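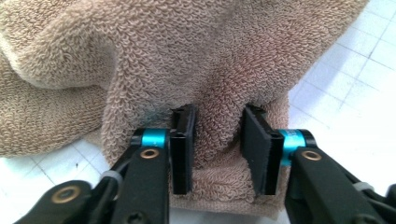
Notebook, Sindley street names and foreshore project
July, entry continued from previous page
Bench session, map room, start 9.40 am

Carrying on with the subdivision plan. Sheet 7 is flattened well enough to scan. Scanned in two passes with an overlap through the middle of the jetty reserve, grey card at left margin both times. Second pass has a faint band near the top. Left it, no linework in that area.

Nominal scale on the plan is 1:3000. Checked the scale bar against the stated ratio and the bar is short at the eastern end. Paper shrinkage is likely, but the north-south and east-west errors differ, so a single correction factor will not do. Used a first-order affine for the initial fit, then a second-order to see what moved. The second-order fit pulled the foreshore road into the water. Went back to affine.

Control points used:
Church boundary, south-west corner (stone kerb still there)
Corner of Broven Street and the old tram alignment
Hotel, north-east corner of original building only, excluding the later bottle shop
Survey mark at the top of the boat ramp
Rail bridge abutment, western side

Rejected the jetty. The present one is a rebuild and there is no evidence it stands on the same line. The harbour works file says "adjacent", which could mean anything. Also rejected the drinking fountain. It has been shifted at least once and the parks people have no paperwork.

Residuals are acceptable at the church and the bridge, poor at Broven Street. Suspect the street was widened on the north side when the tram poles came out. Majdi Zoubi has the rate books out and will check whether the frontages on that side lose depth between editions. If they do, move the control point to the south kerb and refit.

Name question

Local usage has the suburb named after a Captain Sindley who ran a coastal schooner. It is on the plaque by the kiosk and in both school histories. Have now been through the port arrivals as far as they survive and cannot find a master of that name. The earliest instance we hold is the title block on this plan, where the word is written "Sindley Paddocks" in the draughtsman's hand with "late Sindlay" in pencil underneath. Pencil is a different hand and could be any date.

Working position: the name was attached to grazing land before the subdivision, and the schooner story came afterwards. Do not put this in the public text yet. The evidence is one sheet and one pencil note. The plaque is cited everywhere, and every later source I have traced goes back to it or to the newspaper piece printed when it was unveiled.

The 57 lots

The auction notice advertises 57 lots. The plan numbers run to 57, but there is no lot with the number of the corner block at Elen Street. The space is drawn and hatched, the number is missing, and the next lot along carries on in sequence as if it had been there. Possibilities:

a) reserved for the well, which the notice mentions and the plan does not show
b) sold before the auction and taken out of the count, in which case the total should be short by one
c) draughtsman's slip

Under (a) or (c) the sequence still has to add up to the advertised figure and it does, provided the hatched block is left out. Under (b) it does not. So (b) is weak. Need the title search to go further. Elen Street corner is a dentist now and the current title refers back to a consolidated parent, so there is at least one step missing between.

Rate books for the first years list 12 occupied houses, all of them on the landward side. This fits the complaint in the progress association minutes that the seaward lots were under sand after every southerly. Also fits the photo album, where the seaward side is fence posts and nothing else. The usual account that the beachfront filled first and the rest followed is wrong on this evidence. It is easy to see how it got started, as the big houses on the front are the ones that survived and the cottages behind were demolished for the school.

Bathing pavilion

Two dates in circulation. The foundation stone is the later one. The earlier one comes from a postcard caption, and the card shows a timber shed with a different roofline, which I take to be the predecessor. Suggest we call them first and second pavilion throughout and stop using "original", which different people have used for each.

Second pavilion drawings are in the engineer's roll. Handled the outer sheet only. Edges are brittle and the lower third has been taped on the back – old tape, adhesive gone brown. Should not be unrolled again without humidification. Put a flag on the box.

Zein Parade

Formerly Marine Parade, changed when the neighbouring municipality was absorbed and there were two of them. The directory keeps the old name for several editions after the change, so a directory entry alone cannot be used to date anything on that street. Majdi had already used it for the bakery and the cycle works. Both need revisiting. Bakery is probably fine, there is a licence as well. Cycle works has only the directory behind it.

House numbering was also reversed at the same time or near it. Tested on the hotel, which does not move: low number before, high number after. Any match between a numbered photograph and a present address on Zein Parade should be treated as unverified until someone has checked which direction the numbers were running.

File handling

Raw scans stay as uncompressed TIFF in the sheet folder. Rectified version saved with the control point file beside it, same base name. The old rectified copy with the bad fit has been moved to superseded. Do not use it for overlays, the tram line is visibly off at the hotel curve.

Outstanding
Refit after rate book check on north side frontages
Title search, Elen Street corner, back past the consolidation
Rescan top band of sheet if the box comes out again for another reason
Ask the harbour office what "adjacent" was measured from
Pencil note on title block – raking light, try for a better reading of the last letters
Relabel pavilion images first/second
Cycle works date

Stopped 4.15 pm. Sheet back in folder, folder back in plan drawer, drawer label still wrong.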